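Snack table returns to Skuddale reading room

The free snack table at the Skuddale reading room is back from this month, open to anyone who comes in during the afternoon. It was dropped last winter when the room lost its back kitchen to a leaking roof, and regular visitors had been asking for it ever since.

The table will be out from 3pm until the room closes at 5. Food is wrapped and shop-bought for now, as the kitchen is still not signed off for preparing anything on site. Tea and coffee are made at the front counter and cost 50p a cup, with the money going towards milk and sugar.

Aatos Harju, who runs the room, said the decision to start again was taken in April after a trial over 17 afternoons. "We put things out and they went," he said. "Students come straight from the bus and they haven't eaten since noon. The older readers like something with their tea. It was an easy choice once we had somewhere to put it all."

The food comes from two places. Keskinen, the grocer on Hullside, gives bread and pastries from its shelves, and the rest is bought each week from a small grant. Harju said the amounts vary – some weeks there is plenty of bread and not much else, and other weeks the sweet things outnumber everything.

Visitors are asked to take one or two items each and to keep food away from the map drawers and the newspaper stand. Wrappers should go in the bin by the door. Crumbs on the reading desks were the main complaint last time, and anyone who wants to eat can use the chairs near the front window.

Bread and pastries are what people reach for first, according to Onni Jääskeläinen, who sets the table out most days. He prefers one large dish to several small plates as it is quicker to clear at closing time. The round amber-brown tray on the white table holds sliced bread in a clear bag alongside pastries in their own packets, and smaller snacks come in sealed packets like the white and green one with Chinese print and a barcode on the back.

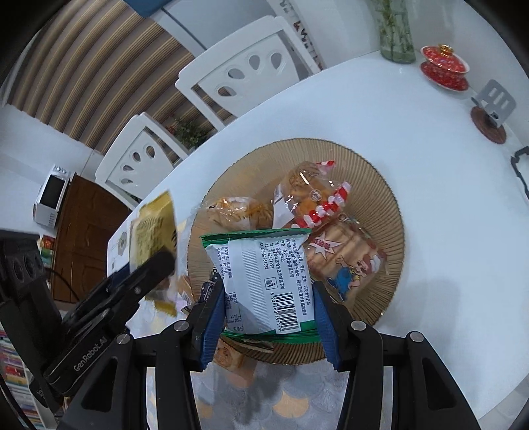 Labels matter to some visitors, and Jääskeläinen said staff would help anyone who was unsure what was in a packet. People with allergies should ask at the counter before eating. A printed list in English is being put together for items with labels in other languages.

Offers of wrapped food can be left at the counter before 2pm. Home baking cannot be accepted at present. The kitchen repairs, which are being done by Steletum, are due to finish before the autumn.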